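# Recording for the Listeck table set: common questions

Maintained by Suqin Lu. Last updated 2023-01-29.

**What are we collecting?**

Examples of two-handed table work in simulation. An operator drives both arms, and we save the arm and finger positions along with the camera views and the pose of every object. The learning team trains on those recordings.

**How many examples do you need?**

The target is 1,000 accepted episodes by the end of May. The first training run starts at 400. Another 200 are held back for testing and never go into training, so please don't copy them into the shared folder.

**Why simulation?**

We can reset the table in a second and nothing breaks. It also gives us exact object poses for free. The Stornell lab will collect a smaller set on real hardware later, using the same task list.

**Do I need experience with the controls?**

No. Book a practice hour with Jinlong Meng first. Most people need seven practice episodes before their recordings are smooth enough to keep. Practice episodes are deleted.

**Where do the instructions come from?**

Each episode starts with one line of text, such as "put the yellow mug on the nearest plate." Read the whole line before you move. If it doesn't match what is on the table, press Skip and leave a note - don't guess.

**Can I move slowly?**

Yes, but keep moving. Long pauses teach the model to pause. If you need to think, do it before you press Start.

**I dropped a mug. Should I stop?**

Only if it left the table. If you can pick it up again, carry on and tag the episode "recovery." We want some of those. If it went over the edge, press Discard.

**Do both hands have to be used?**

Use whichever hand is closer to the object. Keep the other one in view if you can, and out of the way of the plates.

**Who checks the recordings?**

Tianyou Yin and Zeyu Lu review them every week. They look for fingers passing through objects, wrong targets and missing camera data. A rejected episode comes back with a short reason, and you can record it again.

**What does the mugs-and-plates setup look like?**

It uses the wooden table, three mugs and two striped plates. The mugs are red, white and yellow, so the instructions can refer to them by color.
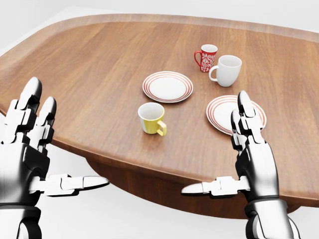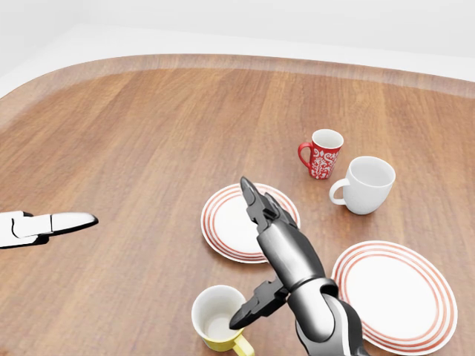

*Mugs-and-plates setup in the simulator, two views.*

**Who do I ask if the simulator won't load?**

Haoran Lu. Send the episode number and the last line of the log.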